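Other People's Left Turns

02/12/2020

I have been riding for 11 years and I have been knocked off exactly once, at a speed I would be embarrassed to jog at. It happened at the light by the garden center. A man in a silver hatchback looked straight at me, seemed to think it over, and turned left across my lane. I braked, the front end tucked, and I lay down in the road with my bike on my ankle and a clear view of the underside of his bumper.

He got out and said, "I didn't see you." I was wearing a yellow jacket. My bike is red. I had been looking him in the eye.

I want to write about what came after that, though, since the crash took two seconds and the paperwork took until March.

First, the ankle. It wasn't broken. It was what the doctor called a bad sprain, and it turned the color of an eggplant and kept me off the stairs for three weeks. I slept on the couch. I learned a great deal about the couch. The ER gave me a boot, a sheet of exercises and a bill, and of those the bill was the one that kept turning up again in slightly different forms.

Then the insurance. My policy is with an outfit called Zakon, which I picked years ago for the very sound reason that they were cheap and the website worked on my phone. The other driver was with Vernar. Vernar called me the morning after, before I'd had coffee, and a very pleasant young man asked if I would mind just telling him in my own words how it happened, on a recorded line.

Readers, I told him. I told him everything. I told him I might have been able to brake a little earlier. I told him I felt fine, considering. I apologized twice, once for coughing.

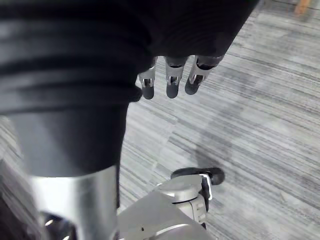

Never give the other side a recorded statement before you've had a night's sleep, Mercy Minja wrote to me when I posted the short version of this, and preferably not then either.

She was right, and I wish she'd written to me a day sooner. My "little earlier" came back in a letter from Vernar, where it had grown up and become "rider acknowledges delayed reaction." On the strength of that they wanted to put part of the fault on me. Where I live, your share of the blame comes straight out of your share of the money, so those two words of mine were about to get expensive.

So I did what I should have done while I was lying on the couch. I wrote everything down. The time, the weather (dry, bright, sun behind me, so he couldn't even claim glare), what lane I was in, what he said when he got out of the car. I drew a diagram. I can't draw, and in my first version the hatchback looks like a loaf of bread attacking a bicycle, but the arrows were in the right places and the adjuster at Zakon said she'd seen worse.

I also went back to the garden center and asked if anybody had been in the parking lot. It turned up a woman who'd been loading bags of mulch into her trunk and had seen the whole thing. She had told the cashier about it at length, and the cashier still had her number from a delivery order. I'd been in too much of a state to look for witnesses at the time. I remember being mostly concerned with whether my mirror was okay. (It wasn't.)

About that mirror. The shop quoted me for a mirror, a brake lever, a bar end, a foot peg, and some plastic on the left side that I had never thought of as a separate part until I saw what it cost. Vernar's man came out to look and decided the plastic was old damage. The plastic had street on it. I had photos from a group ride the month before, with that side of the bike facing the camera and not a mark on it, and I sent him all of those, including one where I'm eating a hot dog. He gave me the plastic.

My gear was a separate fight. I hadn't known you could claim for gear. The helmet had touched down, lightly, and a helmet that has touched down is finished no matter how good it looks on the shelf. Same with the gloves, which had lost a palm doing the job my hand would otherwise have done. If you have receipts, find them. If you don't, find the emails. I found mine under an order for cat litter.

I was tired of the whole thing by then and quite ready to sign whatever came next. What came next was an offer of $2,000, all in, for the bike, the gear, the ankle and my good mood. The letter gave me a short deadline and had a line for my signature with a little yellow sticker next to it. It was a very friendly sticker.
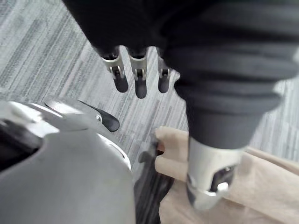
Don't sign a release while you're still limping, was what Oľga Říha told me over the phone, in a voice that suggested she would drive over and take the pen away.

Once you sign, it's over. If the ankle had turned out to be something worse in the spring, that would have been my ankle and my problem. So I waited. I did the exercises on the sheet, the ones with the rubber band, and I kept every appointment, and I kept a dull little notebook of which days it hurt and how much. I felt ridiculous writing "stairs, medium" over and over. It ended up being the thing they argued with least.

The second offer was better. The third was one I could say yes to without feeling I had been had. I'm not going to print the figure, partly since the release asks me not to and partly since my brother reads this and I owe him for a set of tires.

I ride the same road to work. I slow down more at that light than I used to, and when somebody is waiting to turn left I watch the front wheel and not the face, because the wheel moves first. The new mirror buzzes a bit above fifty. I keep meaning to put some thread locker on it.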